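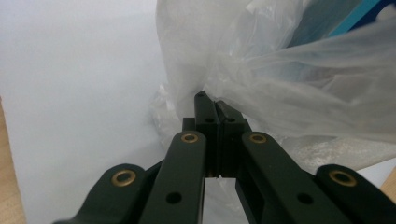 Figure 7.1 A thin plastic bag, gathered into folds at the point where it is held.

Chapter 7
Bags, Film, and Wrap

Most households own more plastic film than they think. It comes home around bread, fruit, clothing, and mail, and much of it ends up in a kitchen drawer. This chapter deals with light, flexible plastics: how they are made, how they behave when folded or packed, and what a household can do with them after the first use.

Chapter 6 covered rigid containers, which keep their shape when empty. Film does not. A bag takes the shape of whatever is inside it, and when it is empty it takes the shape of the last thing done to it. Pinch a thin bag anywhere and creases run outward from that point. Smooth it flat and many of the creases stay as faint white lines.

The household survey used in this chapter was carried out in the town of Avthorpe by Jairo Ñahui and Justinas Laur. They asked 154 households to keep every plastic bag that entered the home during July. The bags were then sorted by type and counted. One household of five turned in 395 bags. Another, a retired couple who shopped at a market stall, turned in 20. Section 7.2 looks at where the difference came from – family size explained only part of it.

Storage takes up the middle of the chapter. A loose bag traps air and fills far more space than its weight would suggest. Section 7.3 compares three ways of putting bags away: stuffing, rolling, and folding into a flat strip. Stuffing is the fastest, and it was the method used in most of the Avthorpe homes. Folding takes the least drawer space but calls for a table and some patience.

Section 7.4 turns to reuse and sorting. Clean, dry film can be accepted at some drop-off points, while film with food or paper labels stuck to it is often turned away. Rules differ from town to town, so students should look up their own before starting Activity 7B.

Before you read

Save the bags that come into your home for one week. Keep bread bags, produce bags, and shopping bags in separate piles. Write down where each one came from and whether it was used again.

Key terms

film
gauge
gusset
heat seal
translucent

7.1 What Film Is Made Of

Most thin household bags are made from polyethylene. The plastic is melted, pushed through a ring-shaped opening, and blown into a long tube with air. The tube is cooled, pressed flat, and wound onto a roll. Bags are then cut from the roll and sealed at one end.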